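Part-time shop assistant, window blinds and curtains - Mạch Home Furnishings

Posted 3rd September

Mạch is looking for a part-time assistant for our showroom and measuring service. The job is half counter work and half visits to customers' homes, and we need someone who is comfortable with both.

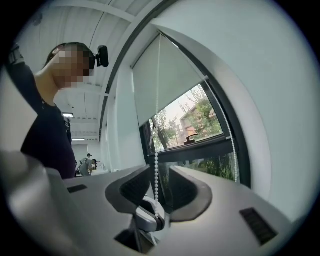
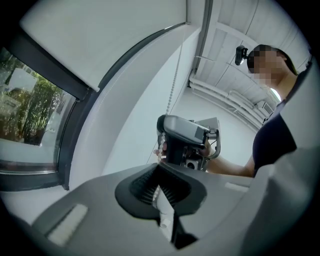

About the job

We sell roller blinds, Roman shades, curtain poles and made-to-measure curtains. Most of our customers are local homeowners and renters, with a few small offices and dental practices. You would work alongside Loan Khổng, who runs the measuring service and will train you.

The position is three shifts a week to begin with. One of the shifts is a late one, finishing at 8 p.m. The other two are daytime. Start date is the beginning of October, or sooner if you are free.

What you will do

Greet customers in the showroom and help them choose fabrics and fittings.
Take phone orders and enter them in our order system (we use Omora - no experience needed).
Go out to homes with Loan to measure windows, and later on your own.
Check deliveries against the order sheet and put them on the right shelf.
Cut and label fabric samples. There are always samples to cut.
Call customers when their order is ready and book the fitting.
Keep the cutting table and the stock room tidy.

You will not be asked to install blinds on your own. Our fitters do that. You may be asked to hold a ladder or pass up a bracket if you are on the same visit.

What we need from you

A valid driver's license. We provide the van for visits.
Accurate measuring. We will show you our method, but you should already be able to read a tape to a sixteenth of an inch and write the number down clearly.
Good manners on the phone and in people's homes.
Able to lift a boxed curtain pole and carry it up a flight of stairs.
Basic computer skills.

It would help if you have worked in a fabric store, paint store or hardware store before. Sewing experience is useful but we do not require it. A second language is welcome.

Pay and benefits

Pay is hourly and depends on experience. We will tell you the rate on the first phone call so that you don't waste a trip. You also get paid training, a staff discount on everything we make, and paid time off that builds up from your first shift. After 2 months we sit down together and talk about whether you want more hours.

Parking is free behind the building. The Junudari bus stop is across the street, next to the Peritz bakery.

How to apply

Send a resume and a short note telling us why you would like the job and which hours you can't work. Half a page is plenty. You can also drop it off at the showroom counter, in an envelope marked for Loan Khổng. Please write "Showroom assistant, ref. 343" on the envelope or in the subject line - we are also hiring a fitter and the two get mixed up.

We will call everyone we would like to meet. The interview takes place in the showroom and includes a short measuring exercise. Bring your license and the names of two people we can call for a reference. They can be former employers, teachers or someone you have volunteered for, but please not family.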